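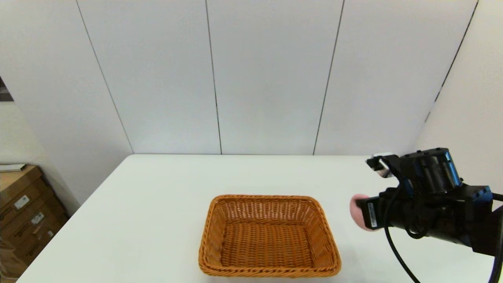 2019-04-13, the basket

Well, I've finally got one I like! Orangey tan wicker, rectangular, with a nice tight braid round the rim and sides that slope in a bit, so it doesn't look like something you'd keep in an office. I'd been to Stendo and then to Pundus (twice, if I count going back for my umbrella) and everything was either the size of a bath or lined with that scratchy cloth I can't stand. Then there it was on the bottom shelf at Dalisay for £7, and I nearly walked past it.

It does look well against a white table. The plan is fruit, mostly, though I know myself and by October it'll be full of batteries and takeaway menus. Shoshana Pettigrew rang at teatime and said to put a tea towel under soft fruit or the weave marks it, and then she went on to her boiler for 3 quarters of an hour. I must remember to ring her back about the Vulbridge trip, she wants a yes or a no and I keep giving her a maybe.

The cardboard boxes are still in a stack and I've run out of excuses there. One of them is only jam jars, I'm fairly sure. Flattened none, opened none, had toast. Tomorrow I'll do the top one before breakfast, and get peaches if the greengrocer has any worth buying.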